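Thread on the drawer task in Gollimstead, our simulated house for collecting demonstrations. I'm Dima Obeidat, I run the collection side. A few people asked what a working session looks like, so I'll go through it. 1/

The set for March is 156 demonstrations of one skill, opening a drawer on a bedside cabinet. Same robot each time. The room, the colors, the tilt of the camera and whatever is sitting on top of the cabinet all get shuffled. 2/

An operator drives both arms by hand controller. We record joint positions, gripper state and every camera view. The learner only gets the camera views and the joints, so if the operator leans on something the cameras don't show, the episode is no use to us. 3/

Left gripper at the top drawer, right arm up and open. Operators are told to park the spare arm wherever it's comfortable and leave it alone.

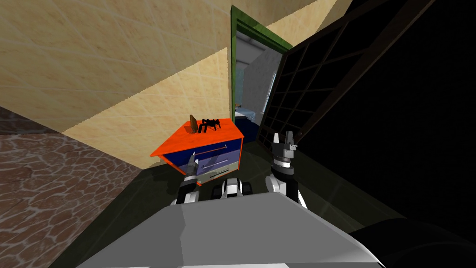
The parking rule came out of the first batch of 50. People kept drifting the spare arm while they concentrated on the other one, and the policy learned the drift. It would wave the right arm every time the left one got near a handle. We threw out the batch and started over. 4/

Clutter on top is drawn at random from the Markis object pack. Toy spiders come up a lot. They don't matter to the task, and that's why they're in. We want the policy to ignore them. 5/

Handles are the hard part. They're thin, and the fingers can touch the drawer face and look fine from the main view while still being too far to one side. Operators get 5 tries per episode. We keep the misses if they recover, and tag them as recoveries. 6/

For the close work they switch to the view from behind the gripper. It's a narrow view and you lose most of the room, so new operators tend to avoid it. After 2 sessions they usually stop avoiding it.
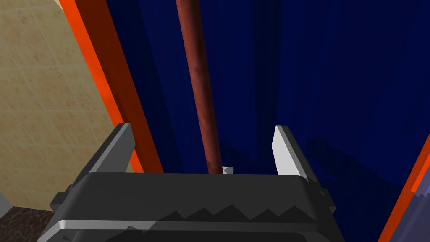

Gripper view, fingers apart, rod in the gap.

Hijazi asked whether we label the moment of contact by hand. No. The simulator logs contact for us. A person only checks that the log and the video agree, and marks the episode keep, fix or drop. 7/

Biggest cause of drops right now is pausing. Someone stops to think for a few seconds, and the learner reads that as part of the skill. We trim short pauses. Long ones get dropped. 8/

Lighting is still too dark in some rooms. Half the view can go to plain black and there's nothing for the policy to use there. Sitodley is adding a brightness floor to the room generator. Episodes already recorded will be rendered again from the logs, so the operators don't have to repeat them. 9/

Next up is closing the drawer. Will post the drop rate when the set is finished. 10/10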